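Gatus Sheer Curtain Fabric, White

Category: Home textiles / Window / Sheers
Sold by the meter, minimum order 5 meters

Gatus is our most ordered sheer fabric. It is woven in our partner mill Fullport and comes in one color only, a clean white without yellow tone. The light comes through softly, and during the day the people from the street do not see much of your room. Please consider that in the evening, with the lamps on, this effect is smaller. For bedrooms we recommend to combine it with the blackout lining Prulemen.

Details
Weave: fine, open
Heading: pencil pleat, wave or eyelet
Finishing of the lower hem: included in the sewing service
Care: gentle wash, no dryer, iron on low heat
Article number: 1080-G

How much fabric do I need?
Measure the length of your rail, not the window. For a full look multiply it by two, for a simple look by one and a half. Add 20 centimeters to the height for hem and heading. If your ceiling is not straight, measure the height at both sides and in the middle, and send us all the values.

Sewing service
Our workshop is led by Regula Frei. Sewing takes 11 working days after we receive your measurements. Fabric which is already cut to your size can not be returned, so we ask you to order a sample first.

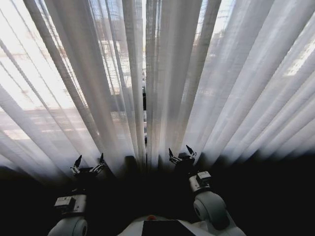
White sheers in two panels, in daylight.

Hanging
Hang the curtains directly after washing, when they are still a little damp. The folds will then fall by themselves and in most cases you do not need the iron. Rails and gliders from the Fujimoto series fit to all three headings.

Questions about measuring: Valentin Plattner, by phone, every Monday in the afternoon.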